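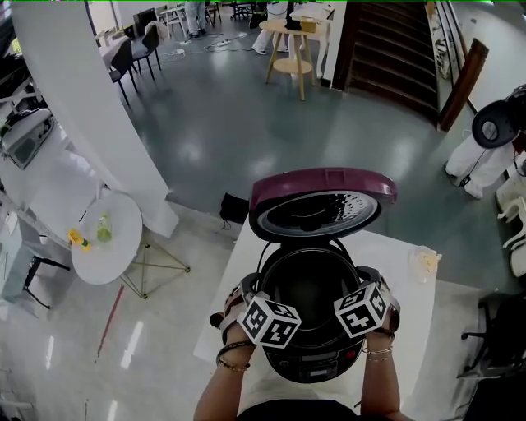 Subject: Re: [flurkcombe-kitchen] rice going gummy, plus the July supper

Hi all,

Sorry for the slow answer, Vlasta, I've been up to my ears in beans (more on that at the bottom). I'm quoting your message so people who joined since spring can follow along.

Vlasta Murín wrote:
> Hello everybody. I have volunteered to do the rice for the July
> supper and I am already losing sleep over it. At home mine comes
> out fine on the stove for the four of us, but the one time I
> tried a big batch it was glue at the bottom and crunchy on top.
> My sister-in-law says to get a rice cooker and stop suffering.
> My questions:
>
> Do you rinse or not? My mother never did.
> Is the finger trick real, with the water up to the first knuckle?
> Can I make it ahead and keep it warm, or is that how people
> get sick?
> Also does anybody still have the big enamel pots from Kuruc?
>
> Vlasta

OK, in order, sort of.

Your sister-in-law is right! I held out for years, because my grandmother would have thought it was cheating, and then I bought one at a yard sale and never went back. You don't need a fancy one. Mine has one switch and a lid that rattles, and it makes better rice than I ever did standing over a pot with a dish towel.

Rinse it. I know your mother didn't, and mine didn't either, and we all lived, but for long grain in a big batch it makes such a difference. All that loose starch is what turns to paste at the bottom. I put it in a bowl, swish with cold water, pour off, and do it again until the water is cloudy and no longer looks like milk. It never goes completely clear and I quit trying. Then let it drain in a sieve while you chop something. If it's risotto or rice pudding, skip all this, you want the starch.

The finger trick is real but it's touchy. It works in a medium pot with a medium amount of rice and whoever taught it to you has a medium finger. In a wide pot that same inch of water is an awful lot more water, and I think that's what happened to your big batch, or part of it. The other part is that a deep heap of rice on a small burner just doesn't cook evenly, the bottom gives up long before the top gets going. So please measure. For plain long grain in a cooker I use the lines on the inside if there are any, and if they've worn off I do one and a quarter cups of water to one of rice. On the stove a bit more, because you lose steam. Brown rice wants a lot more than that and a lot more time, and I wouldn't do it for a crowd unless somebody begs.

And then when it clicks off, leave it alone! Ten minutes with the lid shut. I used to lift it and poke around and let all the steam out and wonder why the top was hard. After the ten minutes you fluff it from the sides inward with a fork or one of those flat paddles, gently, and it looks like a magazine.

Now the keeping warm. On the warm setting I'm happy with it for a couple of hours as long as it stays properly hot, and after that it's safe enough but gets dry and a bit yellow at the edges. What you must not do is cook it in the morning and leave it sitting on the counter. Rice is bad for that, much worse than people think, and reheating it later doesn't fix it. If you have to cook ahead, spread it out thin on sheet pans so it cools fast, and get it in the fridge inside the hour. Then steam it hot again right before serving, with a splash of water. Silvia Jelínek did it that way for the Brollen picnic and everybody had seconds, me included.

What I'd do in your shoes is borrow cookers and run 5 of them in batches. We're planning for 100 people, but half of those will be kids who eat two spoonfuls and run off. Please don't plug them all into the same wall, though. The year we had the supper at Makivholm we tripped the breaker right in the middle of the speeches, with the coffee urn on the same circuit, and I ate lukewarm dumplings in the dark. Put two in the kitchen, the rest along the far side of the hall, and keep the urn away from everything.

The Kuruc pots: I have one, with a chip in the rim. The other two went to Silvia and I think she plants tomatoes in them now, so maybe don't ask.

One more thing on salt. I don't salt the water when there's a saucy dish going on top, and for the supper there will be (paprika chicken and the bean stew). A bay leaf and a spoon of butter in each batch is plenty.

The beans, by the way, are for the stew test. First try was too thin, second try I forgot on the stove while I was on the phone. Third one tonight. If anyone has a smoked paprika they love, tell me which and where you get it, the jar I have smells like a cardboard box.

Vlasta, call me if you want to do a practice batch at my place. I'm home most afternoons after 2.

Dorota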